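Slow hands make better teachers

Most people who visit our lab want to try the controls. They sit down, take hold of the leader arm, and within a minute they are moving the robot as fast as it will follow. It looks good. The recordings that come out of it are close to useless, and I have come to think that the way we talk about teaching robots encourages this.

The usual measure is the count. A project reports how many demonstrations it collected and how many hours that took, and the bigger number wins the argument. At Latovden we did the same thing for our first sorting task. Tiina Kuusisto and I recorded 396 demonstrations of picking up toys and putting them away. We were proud of the pace. The trained policy then spent its time hovering, dipping, and pulling back, much as we had done when we were rushing and missed.

We went through the recordings one at a time, which took most of October. What we found was dull and instructive. Tiina closes the gripper before she has finished lowering it. I approach from the right, almost always, and I correct my aim at the last moment. When we were tired we both did more of it. The robot had two teachers who disagreed, and each of them disagreed with themselves after lunch.

So we threw out the lot and started again with rules. Pause over the object. Come straight down. If you miss, go back up to the pause and begin the approach again, and keep the miss in the recording. No session longer than 30 minutes. Khurram Hayat, who had never used the rig, learned the rules in an afternoon and now gives cleaner demonstrations than either of us.

People object that this is too strict. A robot that only sees tidy work will not know what to do with a mess, they say, and they have a point. Variety matters. But I want the variety to be in the things on the table – soft toys, spiky balls, cloth, rope – and in where they lie. I don't want it in the operator's mood.

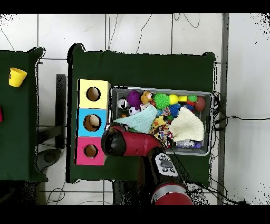
Rok Begović

The toy task is a fair test of this. A ball with spikes can be gripped nearly anywhere. A folded cloth can't, and a plush animal in a full bin is usually pressed up against something else. An operator who has slowed down over the bin has time to choose a grip, and that choice is the part worth recording. Speed can be added later by playing the motion back faster or by tuning the controller. A careless choice of grip stays in the data.

There is also the matter of who does the work. Operating an arm by remote control is treated as a job for whoever is free, often a student in the first weeks. I would pay for it properly and keep the same four people on it for a whole project. Despina Hoxha argued for this at Besgate before I did, and I told her it was a waste of money. I was wrong about that.

We still count our demonstrations, and the number is still the first thing visitors ask for. I give it to them, and then I ask them to sit down and watch two in full, at normal speed, before they touch the controls.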